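The Last Launderette on Westthorpe Road
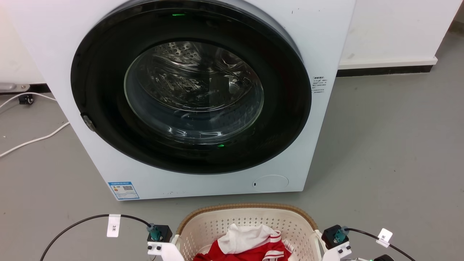
I moved to Westthorpe with two suitcases, a kettle and no idea how anybody was supposed to dry a duvet in a flat the size of a bus shelter. That was in January, and it rained for what felt like the whole of it. My landlord had told me there was "a laundry place by the chip shop", in the voice people use for something they've never been inside, and so off I went with a bin bag over my shoulder like a very poor Father Christmas.

I've been going ever since, and I don't strictly need to any more! I've got my own machine now, second-hand, and it works fine as long as you lean on it. But I still take the big stuff down the road, the towels and the bedding, and if I'm being truthful I take my crossword too. It's two hours where I can't be expected to do anything else.

Launderettes are odd places because everyone is stuck. In a café you can leave. In a launderette your pants are going round and you'll be there until they stop, so you may as well talk to the woman with the dog blankets. I've been given a recipe for plum dumplings, half a sofa (long story, the other half had gone to her cousin) and some very firm advice about my ex. I've heard one side of a divorce in weekly instalments. I missed a fortnight with flu and had to be caught up.

The man in charge of ours is Botond Lakatos, who came over from Hungary in his twenties to work in a hotel laundry and has been washing other people's sheets one way or another for most of his life. He took the shop on when it was called Farurora, which he thinks was meant to sound Italian and which he has never got round to changing. The sign costs money. Besides, he says, the post still comes.

Botond has opinions. He thinks most of us use far too much powder. He thinks fabric softener on towels is a crime, and he'll tell you so while you're pouring it. He believes forty degrees does for almost everything, that sixty is for sheets and sick children, and that a person who washes a wool jumper on anything but cold deserves the jumper they get back. I once asked him about those little scent beads and he just looked out of the window for a bit.

He has a drawer of things people have left in their pockets. There's a spare key to a Juhl bicycle lock, a child's tooth in a matchbox (he swears it was in the matchbox when it went in), any number of lighters, and a betting slip which he checked, and which had lost. Money goes in a jar by the till, and if you can describe what you left he'll give it back. I tried to describe a tenner. He said everyone describes a tenner.

What he doesn't like talking about is the bills, so I had to go at it sideways, over coffee from the horrible machine. In the end he got out the folder. His gas and electric for one month last winter came to £2,577. The same month a few years earlier, before everything went up, it had been £1,771, and he'd thought that was shocking enough to ring his brother about. He put the price of a wash up twice and lost customers both times. A service wash, where you leave your bag and he does the lot and folds it, now brings in more than the people who sit and wait. I found that a bit sad, as one of the people who sit and wait.

He does holiday lets as well, which is what keeps the lights on. Bag after bag of white sheets from the seafront flats, in by ten and out by three. In August he gets through roughly 300 sheets a week and irons the pillowcases himself because he doesn't trust anybody else with the corners. I offered. He let me do one and then did it again while I was watching.

There used to be five launderettes in town. I got this from the woman with the dog blankets, who has lived here all her life and can walk you round them. One's a vape shop. One's a Cistano, where they do those square pizzas, and apparently you can still see where the pipes went through the back wall if you're in the loo and looking for it. Another got knocked down for parking. The one up by the station had a carpet, she says, an actual carpet, and it never once smelt right.

I asked who still comes to ours, and Botond went through it on his fingers. Students, when their parents aren't near enough. Blokes off the boats. People whose own machine has died and who arrive in a panic with everything sopping in an Ikea bag, and are always surprised how quick a big dryer is. Families in one room. Older people who never bought a machine because they never saw the point, and who have their own day and their own seat, and heaven help you if you're in it. I was in it once, and only once.

On 27th May he had a little do for his birthday, with a cake on the folding table and crisps in a washing basket. People brought their laundry, obviously. Somebody's spin cycle drowned out the singing, so we had to wait for it and start again, and Botond stood there with the knife held up in the air for the best part of a minute looking deeply embarrassed. The dog blanket woman cried. I had two slices and went home with somebody else's pillowcase, which I keep meaning to take back.

His lease comes up again next year and he says he'll sign it if the rent's sensible. He also says he'll retire to Lake Balaton and never touch a sheet again, and he's been saying that one for as long as I've known him. In the meantime he's open seven till eight, last wash at half past six, and please bring change, the machine that's meant to give it hasn't worked since I moved here.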